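Pruvar opens orders for Tromell two-arm bench cell

Pruvar is taking orders for Tromell, a bench-sized robot cell with two arms on a shared front rail. The cell is sold to teaching labs and small research groups that want to work on handling everyday objects without building their own enclosure.

Tromell ships with both arms, two grippers, the aluminum rail and corner posts, a cable tray and a set of wall panels. The panels slide out and can be replaced with plain or printed ones, so a lab can change the background between sessions. Printed table covers are sold separately. The base kit costs $1,499. A spare arm is $444.

Assembly takes two people one afternoon. The arms bolt to mounting plates that can be moved along the rail, and all wiring runs to the front of the cell, where the boards can be reached with the arms in place.

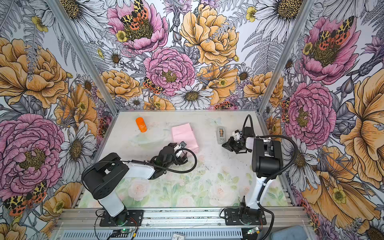

Oosthuizen, which tested a pre-production cell for 9 weeks, reported that changing the wall panels was quick but that moving a mounting plate meant repeating the arm calibration, and it asked for marked stops on the rail. Pruvar has added a printed scale to production rails. Calibration is still needed after a plate is moved.

Software is supplied by Urnero and covers manual control, recording and playback. It runs on Linux. A Windows version is planned but has no release date.

The first cells leave the factory in May. Each kit carries a 2-year warranty on motors and boards. Gripper pads and cables are treated as wear parts and are not covered. Replacement sets can be ordered from the Pruvar parts store.

Labs ordering more than one cell should contact Pruvar sales for delivery times before paying.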